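Robot patching in shared racks: your questions about the Clidilbridge house rules

Hello and welcome! We get a lot of questions about letting a robot arm handle network cables, and we love getting them. Most of what follows came from people on site at Montoya and Stusach.
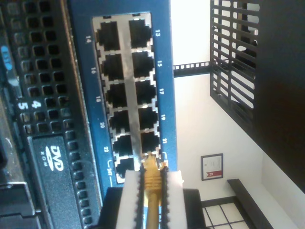
The rules cover copper patching only, so fibre and power leads are still done by hand. They are our own good practice, written by Birdie Iwasaki and me, and they sit underneath whatever safety standards already apply where you work. If the two ever disagree, follow the standard and tell us!

We use cookies to remember your settings. By continuing to browse you agree to our use of cookies. Accept | Manage preferences

Who has to be in the room?

One trained operator, within reach of the stop button, for the whole job. A second person may watch from behind the floor line. Remote-only runs aren't allowed yet (we'd love to get there).

How fast can the arm move near a rack?

No faster than 100 mm per second once the gripper is within arm's length of the equipment, and 11 mm per second for the last bit of travel into the port. It looks painfully slow the first time. You get used to it, and then you start noticing how neat the insertions are – it's a lovely thing to watch.

How does the robot know it has the right port?

The work order names the switch and the port number, and the operator reads both aloud before the plug goes in. Labels get hidden by cables and fingers all the time, so do your reading on the approach. If a number can't be read, count from the nearest one you can see and write that on the job sheet.

Where should the fingers hold the cable?

On the boot or the plug body, never on bare jacket further back. Check the pads for grit before each session. Worn teeth go in the bin.

What if the plug doesn't seat?

Back off and try again. You get 2 attempts, then a person takes over. Please don't raise the force limit to get a stubborn one home! Ours is set at 80 per cent of what the Eltell test rig allowed, and it stays there.

Do I still need a tug test?

Yes, a gentle one by hand, with the arm parked. A link light doesn't tell you the latch has clicked.

Can we use these rules at our own site?

Please do. A college lab borrowed them in December and sent back a page of notes, and half of those are now in the current version. Change the speeds to suit your arm, keep the stop button rule as it is, and let us know what you find.

– Gwendolyn Nguyen-Tran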